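How to Score a Two-Day Club Cricket Match by Hand

Rule the book before the toss. Each innings needs 2 pages, one for batting and one for bowling.

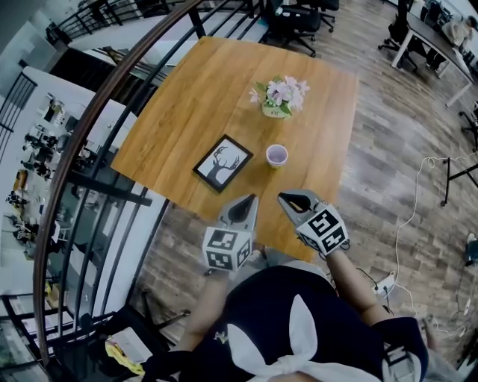
Photo: Dunbar Cricket Club

Mark every ball in the bowler's box as it is bowled. A dot is no run. Wides and no-balls go against the bowler; byes and leg byes do not.

At the end of each over, check the total with the other scorer. If Dreradton are 189 after 40 overs, both books must say so.
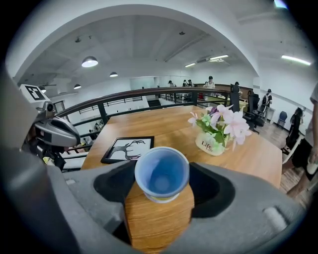

Light blue cup clamped in a gray gripper

At stumps, rule a line under the last over and sign the page.

Updated 25/09/2024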